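Can a robot do the washing-up yet?

Science Explained for ages 8 to 12

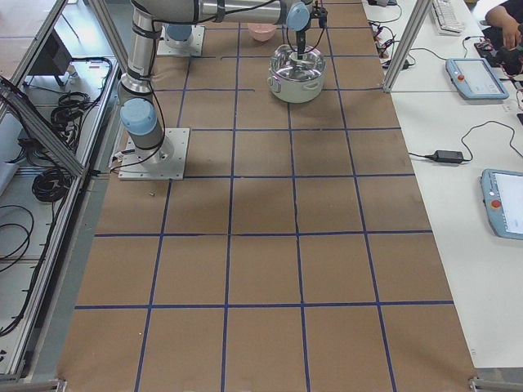 If you have ever been told to tidy your room, you have probably wondered why there isn't a machine for it. There are machines that can beat any grown-up at chess. There are machines that can land on Mars. Surely one of them could put your socks away.

The short answer is: sort of, slowly, and please don't stand too close to the good plates.

The jobs machines already do

Your house may already have robots in it, although they don't look like much. A washing machine fills itself, spins and empties the dirty water without any help. A dishwasher does the same for plates. What neither of them can do is pick the clothes up off your floor or carry the plates from the table. They wait, like kings, for somebody to bring things to them.

Factories have proper robot arms, and those are very good indeed. An arm in a car factory can join the same two bits of metal in the same spot all day long, and it never gets bored or asks for a biscuit. But look at what makes that job easy. The metal is always the same shape and always arrives in the same place. Now think about your kitchen. Was the big saucepan in the same place yesterday? Was it even clean?

Why a pot is harder than chess

Chess has rules, and the pieces stay where you put them. A kitchen has a spoon under a tea towel.

Suppose you ask a robot arm to lift something out of a cooking pot. First it has to work out where the pot is. Shiny metal makes this difficult, as it reflects the light and everything near it, including the robot's own fingers. To a computer, a reflection of a finger can look a lot like a finger.

Next, the gripper has to go down inside without bumping the rim. You do this without thinking, because your brain has had years of practice and your arm bends in all sorts of handy ways. A robot arm has to plan how every one of its joints will turn. If there is a second arm working at the same table, the two must also keep from bashing elbows, a problem that anybody with a brother or sister will understand.

Then comes squeezing. Hold an egg too softly and it drops. Hold it too hard and you are wearing it. Your fingertips are packed with tiny sensors that tell you when something is starting to slip. Plenty of robot grippers have two stiff fingers and hardly any sense of touch, so imagine making breakfast with a pair of salad tongs, in ski gloves, on each hand.

How a robot learns

In the old days, a person had to write down every move the robot should make. This works well until somebody shifts the bowl a little to the left, and then the robot carefully picks up nothing at all and puts it away.

These days many robots learn from examples. A person guides the arm through a job again and again, and the computer stores what the cameras saw and how the arm moved. At a workshop in Tatville, it took 196 goes before a robot called Widmer could put a lid on a pan. When the team tested it, it managed 155 lids out of 196 tries. That sounds like a decent score until you remember that the other 41 lids had to end up somewhere.

Practice tables for this sort of work are often marked out in squares with tape. It is a simple trick. People can put the pot in one square, then in another, so that the robot doesn't only learn how to find a pot in its favourite spot.

Robots like these usually have a big red stop button within reach of a person. Press it and the arm stops moving. Your parents may wish you had one.

What about shops?

Shops are a bit easier than homes. The shelves are straight, the boxes are mostly the same, and nobody leaves a roller skate in the aisle (you hope). A firm called Skovach tried a shelf-filling robot in one of its shops last September. It was fine with tins. It was fine with cereal. Then it met a net of oranges, which changes shape whenever you touch it, and it stopped and waited for help for 40 minutes.

Floppy things are dreadful for robots. A towel can lie in more shapes than anyone could list. The Josau, a laundry robot, takes 11 minutes to fold a T-shirt — and it has to be a plain one, with the sleeves the right way out.

So, when?

Machines are getting better at chores every year. Some can wipe a table or load a cup into a rack, provided that the cup is roughly where they expect it. A robot that can walk into any kitchen, work out what is dirty and deal with it is still some way off.

Try it yourself

Put on a pair of thick gloves, close one eye, and use kitchen tongs to move ten dry pasta shapes out of a cold, empty saucepan and into a bowl. Ask a friend to move the bowl each time. See how long it takes you, and then go and do the washing-up.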